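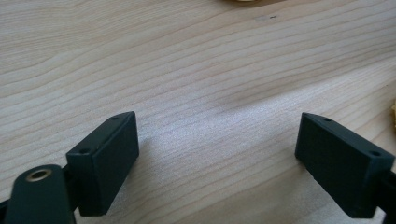
3 min read

Adine publishes handling and inspection code for hand-held grippers

UMESTON, December. Adine, the trade group for makers and users of small gripping tools, has published a code of practice for hand-held grippers used to record manual tasks. The code sets out 13 requirements covering finger pads, pivots, work surfaces and record keeping. It applies to member sites from the start of next quarter and is free to download for everyone else.

The text was drafted over 40 weeks by a working group drawn from member workshops, two training centers and the tool builder Clustmont. It went through one round of public comment, which brought in 226 responses. Most of them dealt with how often pads should be checked and who is allowed to sign the check off.

"People had their own habits, and some of those habits were good," said Birsen Yurt, who chaired the working group. "The trouble came when a tool moved from one site to another. You would get a gripper with a note taped to it and no idea what had been done to it. We wanted one sheet that travels with the tool."

Under the code, every session begins with the gripper fully open over a bare section of the work surface. The operator looks at both inner pad faces, checks that they point toward each other evenly, and closes and opens the fingers three times. Pads with chips, lifted edges or visible grease are taken out of use. Mounting holes and pivot bushings are inspected at the same time, and any play in a link arm has to be written down even if the tool is still within limits.

A full inspection is due after 500 closing cycles on a new set of pads and then at the interval given by the tool's builder. Sites that do not log cycles must inspect at the end of each working day.

The section on work surfaces was the most argued over. An early draft called for a plain gray mat at every station. That was dropped after several members pointed out that their people work on wood, steel and stone in the ordinary course of the job. The final version allows any stable, level surface, provided it is wiped before the session and its material is entered in the log. Operators are asked to note strong glare from overhead lights and to move the station or the lamp if the glare falls between the fingers.

"Glare was my contribution, for better or worse," said Ghassan Ghanem, workshop lead at Alaoui. "A polished bench under a strip light can hide a small part completely. It costs nothing to turn the bench a quarter of the way round."

Objects not needed for the task must be kept outside the reach of the fingers. The code does not require them to be removed from the table.

Other requirements deal with hand position, rest breaks and storage. Operators may not hold a tool by its link arms. Continuous use is limited to 40 minutes, followed by a break away from the station. Tools are stored open, with no load on the pads, in a dry place.

Alaoui and Clustmont tried the code before publication. Getachew Tefera, who ran the Clustmont trial, said the opening check took new operators almost 13 minutes in the first week, mostly because they were reading the sheet line by line. The wording was shortened as a result and two steps were merged.

Adine will not certify sites against the code. Members declare that they follow it and keep their logs for inspection on request. The group will review the text after one year, and Ayantu Abera has been named as editor for the revision. Comments on the cycle interval are especially welcome, as the working group did not reach full agreement on it.

An online briefing for supervisors will be held at 10 a.m. on the day the code takes effect. Printed log sheets can be ordered from the Adine office in Umeston.

Press contact: Fasil Kahsay, Adine press desk, Umeston

Shares: 40
Comments: 3

benchside_mo
Does the 500 cycles include the three at the start of each session? Our counter picks those up too.

R. in tooling
Glad the gray mat is gone. We bought a stack of them when the draft came out, so if anyone wants some, let me know.

Ayantu Abera (Adine)
@benchside_mo Yes, count them. Section 4 will be made clearer in the next printing.

Recent items
Adine opens comment period on pad materials
Log sheet template updated for shared tools
Clustmont to host supervisor training in Umeston
Notes from the working group on storage and transport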